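Chapter 4
Loose Goods: Selling Small Things by the Piece

In this chapter
Why small wrapped snacks are sold out of open bins
How a bin gets filled, faced and rotated
What the basket does to the size of a sale
Reading a bin sheet

I have a weakness for the snack aisle, so I may as well admit up front that this is my favorite chapter in the book. Chapter 3 was all cartons and pallets and big square things that behave themselves. Now we get to the little stuff: single cakes, single cookies, packets you can close your hand around, all sitting in clear bins where people reach in and help themselves.

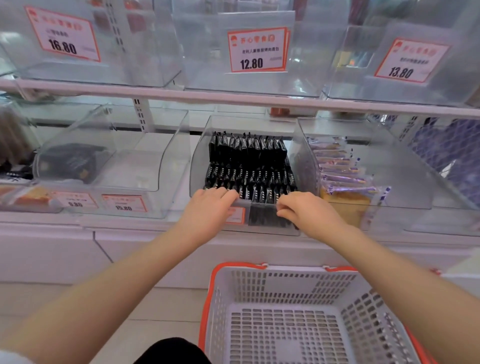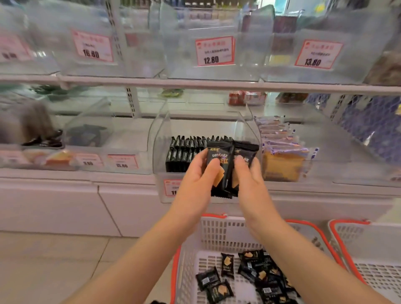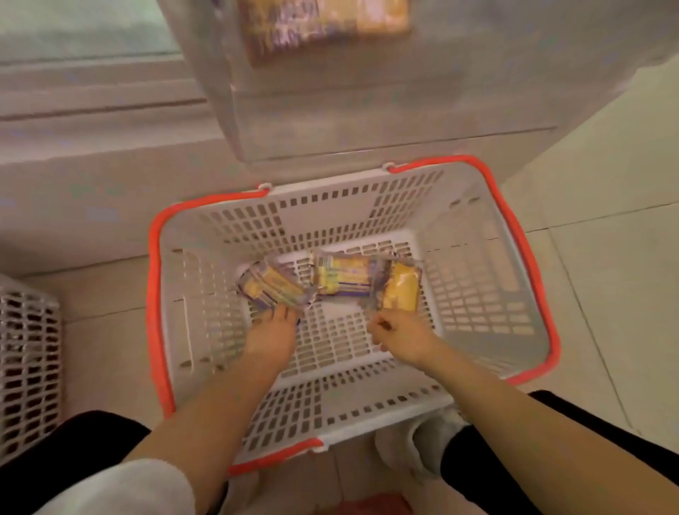
Small cakes, clear bins and a basket on the floor.

I started out in this business at a store called Stubbs, and my first real job there was bins. I thought it would be easy. You open a case, you tip it in, you go get a coffee, right? Well, I tipped in a whole case of sponge cakes and flattened the bottom layer, and then I had to pick out every squashed one by hand while the store got busy around me. So let's start with that.

4.1 Why bins at all?

A shelf of boxes asks you to make one big decision. Do you want twelve of these or don't you? A bin asks for a tiny one. You can take a single cake, or two of one kind and one of another, and if you hate it you're only out a few coins. People try things from bins that they would never buy by the box, and I'm one of those people (my kitchen drawer is proof).

There's a cost, of course. Somebody has to keep the bins looking good all day long, and a half-empty bin looks much sadder than a half-empty shelf. Hands go in from the front, packets slide down, and a nice straight row turns into a heap. Products also wander. A customer picks up a chocolate wafer, changes their mind three bins later and drops it in with the rice crackers. You'll be putting wafers back where they belong for as long as you work in a store!

Clear plastic helps a lot. Shoppers can see how much is there from the side as well as from the top, and so can you, so a quick walk down the aisle tells you which bins need work. The trade-off is fingerprints. Wipe the fronts in the morning before you fill, and use a soft cloth, because paper towels will leave fine scratches that catch the light forever after.

4.2 Standing or leaning?

Flat packets with sealed ends can usually stand on edge, packed side by side like cards in a file box. I love a standing row. It holds a surprising number of packets and it stays neat if it's snug. The trick is getting the snugness right. If a shopper has to tug, the neighbors come up with it, and if the row is too slack the whole thing slumps over by lunchtime. I test mine with two fingers: one packet should slide up without bringing any friends along.

Soft cakes in puffy wrappers are another matter. They don't like being squeezed, and the twisted or crinkled ends get in the way of a tidy row, so let them lean on each other at a slant. Build from the back of the bin and work forward. Keep your layers shallow. If you can't see the bottom layer any more, you've probably gone too deep.

Anything boxy gets its own bin, please. One stiff box dropped into a bin of soft cakes will win every argument.

4.3 Old ones forward

You met rotation in Chapter 2, and it matters twice as much with loose goods, where the date is printed on each little wrapper and you can't check a whole case at a glance. Take out what's left, put the new stock at the back and bottom, and return the old stock to the front and top. Yes, every time. I know it's slow.

At the Clillton store we kept a shallow tray beside each run of bins just for this. Old stock went on the tray, new stock went in, old stock went back on top. Before the trays we used to balance everything on our knees, and I can't recommend it.

4.4 The basket

Now for a piece of equipment that most textbooks skip completely. A shopper with no basket buys what fits in two hands. Give the same shopper a basket and they'll set it down by the bins, crouch, and take their time. So where do your baskets live? If the only stack is at the front door, you're missing everybody who walked in for one thing and got tempted halfway down the aisle.

Put a second stack close to the bins, but leave enough floor for someone to crouch and for someone else to get past. Check the handles as you stack, and pull any basket with a cracked rim.

4.5 Reading a bin sheet

The table we'll use for the rest of the chapter comes from the Plidton store and covers the month of May.

Pieces received: 3,492
Pieces sold: 2,816
Bins in the run: 17
Refill point per bin, in pieces: 200

Take a minute with those numbers before you read on. The gap between received and sold is 676 pieces, and your first instinct may be to call that leftover stock. Some of it is. Some of it was crushed, some went out of date, and some probably ended up in the wrong bin and got counted as something else. In the next section we'll split that gap up using the Brorora count form, which you'll find at the back of the book, so go ahead and make a copy of it now. You'll want a pencil too.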